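Durnstead Kitchen Notes
@durnsteadkitchen

1/ Spent the morning going through the wooden things in the kitchen. Rolling pin, spoons, boards, the lot. A few people asked how I look after them, so I'm putting it all in one thread.

2/ Background for anyone new. The kitchen came with very little storage, so the baking gets done on the dining table. It's the only flat surface long enough to roll out a full batch of dough. That also means the table needs looking after as much as the tools do.

3/ Everything comes out of the drawers first. If I do it bit by bit I miss things. Last January I found a butter paddle at the back that I'd replaced the summer before.

4/ Rolling pin on the table, crate to the left of it. 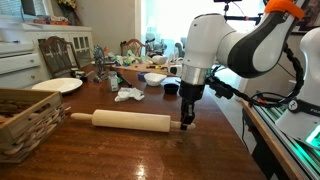
Rolling pin, slatted crate and one white plate. Dining table, mid-morning.

5/ The pin first. It's plain pale wood with no varnish on it and I want to keep it that way. I never put it in the sink. After use I scrape off the dough with the back of a knife, wipe it with a damp cloth and dry it straight away with a tea towel.

6/ The places that get missed are where the handles meet the barrel. Flour packs in there and goes hard. I use an old toothbrush, dry, and then a cocktail stick if it's bad.

7/ Oil twice a year. I use the Jureness-style board oil my sister passed on to me, but any food-safe mineral oil does the job. Put it on with a bit of old cotton, leave it for 20 minutes, wipe off what hasn't gone in. Don't use olive oil or sunflower oil. They go sticky and then they smell.

8/ Stand it somewhere airy overnight before it goes back in a drawer. I leave mine across the top of the bread bin.

9/ Someone will ask about sanding. Yes, if the grain has gone rough. Fine paper, along the length, light pressure. Wipe the dust off, oil it, done. I've done mine once.

10/ Spoons and other flat bits next. I like a slatted crate for these as the air gets through the sides. I used to keep them in a tall pot and the ends at the bottom went grey. A crate takes up more room but they stay in better condition.

11/ I check each one for splits. A small split along the handle is fine, I'd carry on using it. A split in the end that goes in the food is where I stop. Those go in the shed for stirring paint.

12/ Smells are harder. A spoon that's been in curry for years will taste of curry. Half a lemon and coarse salt, rub it well, rinse, dry. It helps with onion. It doesn't do much for garlic in my experience.

13/ Valdis Navickas asked last time whether boiling them works. I tried it with two old ones. They came out furry and needed sanding, so I haven't done it again.

14/ Now the table. The varnish is shiny and shows everything, mostly flour smears and rings from mugs. When it gets light from the window you can see every wipe mark.
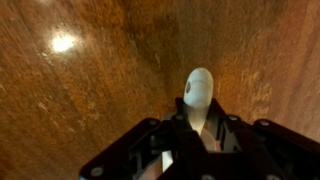 15/ My order for a varnished table after baking: dry brush first, into a dustpan. Then a scraper for anything stuck, plastic only. Then a cloth wrung out in warm water with a drop of washing-up liquid. Then a dry cloth straight after.

16/ The dry brush is the step to keep. If you go in with a wet cloth you make paste, and the paste gets into any little scratch and sets.

17/ I don't use spray polish on a table I roll dough on. Tarmo Lill, who did the varnish on our chairs, told me to leave it alone and just buff it with a soft duster. That's been fine for 5 years.

18/ For mug rings, if they're white, try a warm (not hot) iron over a folded tea towel for a few seconds at a time. It got two out of three for me. The third is under the fruit bowl.

19/ Things that were thrown out: one cracked spatula, a pastry brush that was shedding, a set of measuring spoons with the numbers worn off. The Colero pastry cutter stays even though I only use it at Christmas.

20/ Still to sort: the big chopping board, which has started to bow. I've got it flat under the Trevaskis cookery books and I'll give it 30 days. If it's still rocking after that I'll ask for advice on here.

21/ A couple of replies already about beeswax. I've used it on boards and it gives a nicer finish than oil alone, but on the pin it made the dough drag a bit, so I went back to plain oil. Happy to hear from anyone who's had better luck with it.

22/ Everything's going back in the drawers after lunch, heavy things at the bottom, and then I'm making shortbread.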